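Search notebook
Enter keyword
Go

Bench log, April, two-arm table

Started at half nine with a cup of tea and the rules sheet, which by now has more of my crossings-out on it than printed words. Meenakshi wants a version the Odoi lot can work from without ringing us every time, so I'm going through it line by line while we run, and writing down whatever we break!

Rule 1, hands out before torque on. Fine. Naa and I both say "clear" out loud now and it felt daft for the first morning and then it didn't. Whoever is at the keyboard waits for the other voice. I've added that if there's only one of you in the room, you don't run both arms, full stop.

Rule 2, speed cap. The old sheet said "slow", which is no use to anyone (slow for Shona is a fair lick for me). We've settled on 15 per cent for the first pass of any new task and 100 only after Mansa has signed the page. He grumbled, then signed two pages.
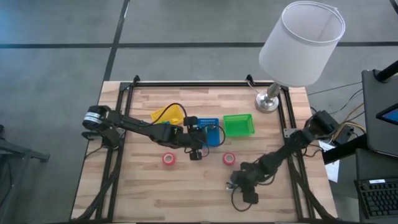
Rule 3 is the one I keep going back and forth on, cables. Satik's guide says tie everything down, but tie a wrist lead too tight and it pulls at the connector when the arm stretches out. What I've written for now: leave enough slack for full reach, then drive the arm to all four corners by hand, power off, and watch the loop the whole way. If it can catch on anything, move the thing or re-route the lead. Amerley thinks we should measure the slack and put a number in. Probably right, will try it on the Nova arms first.

Rule 4, objects. Put them back at their start positions between runs, by hand, arms parked. We got lazy on this last week and run 108 had to be binned - the tape was nowhere near where the log said it was and I spent ages blaming the calibration.

Rule 5, lighting. Same lamp, same spot, and write it down if you shift it. Naa asked if that's a safety rule or a data rule. Data, I think, so it might want its own page.

Did 19 runs before lunch, one stop, my fault (leaned on the table, said so, logged it). Stop button checked before and after.

To do: ask Ener for the longer lead, retype the sheet, get Mansa to read rule 3 when he's had something to eat.

3 comments
Share 2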